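Home | Products | Support | Manuals | Contact

Cunach Bench Heat Sealer: Set-up Guide
Section 2: First use and sealing small cartons
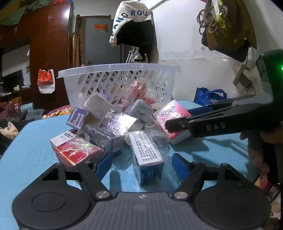 Fig. 2. Small cartons with clear film.

Read Section 1 before you plug in the sealer. The settings given are for clear shrink film on light cardboard. For heavier film, see the chart inside the back cover.

2.1 Positioning the sealer

1. Set the sealer on a level bench, with 300 mm of clearance behind the hinge.
2. Check that the power switch is OFF and the dial is at zero.
3. Fit the film roll to the rear spindle, with the loose end coming off the bottom of the roll.
4. Plug the cord directly into a wall outlet. Do not use a power board.

CAUTION: The sealing wire stays hot after the indicator light goes out. Keep fingers and sleeves clear of it.

2.2 Making a test seal

1. Switch on and turn the dial to 2.
2. Pull 200 mm of film over the lower jaw and smooth out any creases.
3. Press the arm down until the light goes out, then hold for two seconds.
4. Lift the arm and pull gently on the seam. If it opens, go up half a setting and repeat with fresh film.

Note: Brown edges or smoke mean the dial is too high. Turn it down and wipe the wire cover with a dry cloth once it has cooled.

2.3 Sealing a carton

1. Fold the film over the carton, leaving a finger's width of slack on each open side.
2. Seal the long side first, then both ends.
3. Trim loose corners with scissors. Never cut film against the jaw.
4. Shrink with the heat gun on LOW, keeping the nozzle moving.

After 20 seals in a row, switch off and let the transformer cool to room temperature.

2.4 Colour of the indicator light

Red: sealing. Green: ready. Flashing red: overheated. Switch off at the wall and see Section 5.

Replacement wires and covers are sold in pairs through the Arnedgate service centre.

Revised 6/10/20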